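9 August 2022 — guest room / window seat build

Back on the window seat after the weekend off. Carcass is in, level-ish, scribed to the left wall. Today was meant to be cushion foam and first coat on the face frame. Got one and a half of those.

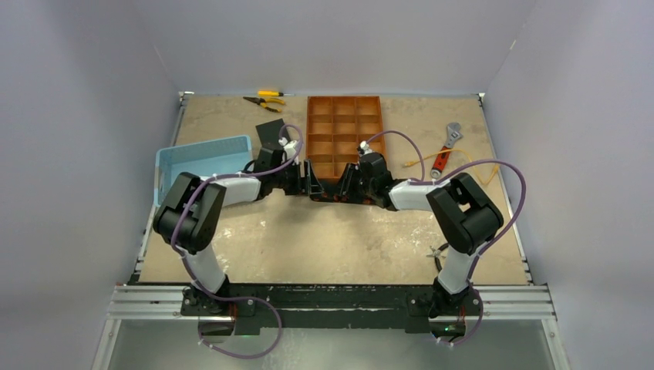
Foam first. The high-density piece came in two inches too long, which is fine, better than short. Marked it on the underside with a Sharpie (don't use the red one again, it bled through the batting on the hallway bench and had to be flipped). Cut with the electric bread knife. Long slow strokes, knife straight up and down, second pass with the board clamped along the line. Edge came out clean except the back left corner where I hurried. Goes against the wall, leave it.

Dry fit: snug left, finger gap right. Want it snug both sides once the cover is on so batting will take up the gap. One layer on top and front, none on the back.

Cover fabric. Three samples pinned to the seat front since Friday:

- Trondstead oatmeal — nicest hand, frays like crazy at the cut edge. Would need every seam overlocked
- Willey stripe, blue on cream — good in the morning, goes gray by late afternoon. Stripe has to run front to back or the room looks short
- Willey plain, same blue — safe. Boring. Probably right

Hammad votes stripe. Hammad also isn't the one matching the stripe across a boxed cushion with piping. If we do stripe then NO piping, or piping in the plain. Need to decide before ordering because the plain is the one with the wait. Width is fine for either, seat comes out of a single width with no join if I turn it.

Face frame paint. Primer went on yesterday evening, dry to touch this morning but still grabbed the paper when sanding. Gave it til after lunch. Then 220 by hand, very light, vac, tack cloth. One coat of Testa satin in the same off-white as the trim. Brush on the rails, small foam roller on the wide bottom board. Roller left a texture I don't love. Laid it off with the brush while wet and it mostly leveled. Next coat brush only.

Note on color: the trim in here was painted from the old can and it has yellowed, so new next to old doesn't match. Looks deliberate on the seat, looks wrong where the frame meets the baseboard on the right. Options are repaint the whole baseboard run (yes, sigh) or break the line with a bit of quarter round. Leaning repaint. It's one wall and the closet return.

Lid hinges. Still not happy. The piano hinge is straight but the lid binds for the last inch of closing, back right. Took the hinge off, checked the lid, lid is flat. It's the back cleat, proud by a hair where two boards meet. Planed it down, rehung with three screws only, closes fine now. Put the rest of the screws in AFTER paint. Soft-close stay is the left-hand one, they sent only one, box says pair. Emailed them. Don't fit the one by itself, it will twist the lid.

Money so far, seat only: 2,767 and that includes the lumber I bought wrong the first time. Fabric not in there. Upholstery shop wanted some 200 just to sew the cover, fabric and zipper extra, so I'm doing it myself unless the zipper beats me again. Buying the zipper by the yard this time and adding the pull after. Run it along the back and wrap 3 inches round each side so the foam will go in without a fight.

Curtains — not today's job but writing it down before I forget. Current rod brackets land right where the seat's side panel wants to end. Either move the brackets out past the panel or go with a roman shade inside the recess. Shade makes more sense, curtains would puddle on the cushion and get sat on. Julley does a flat fold in a linen that is close to the oatmeal, ask for a swatch. Measure the recess at top, middle and bottom, this house doesn't do square. I got a different number at the sill than at the top and didn't write down either one, so redo.

Lamp: the swing arm from the old bedroom would fit on the right of the window. Plug is behind the seat now. Did leave an access hole, just need a grommet for it. Black or white? White, less to look at.

To do, whoever gets here first:

- second coat, brush only, not before tomorow lunch
- sand the drip on the bottom rail, right end, by the baseboard
- measure recess properly, width at top middle bottom, write it ON THE WALL in pencil
- order fabric (Hammad, final answer please)
- zipper, batting, grommet
- chase missing stay

Brushes are wrapped in foil in the utility sink, not cleaned. Will do them tonight or they're for the bin. Window left open a crack for the fumes, shut it if it rains.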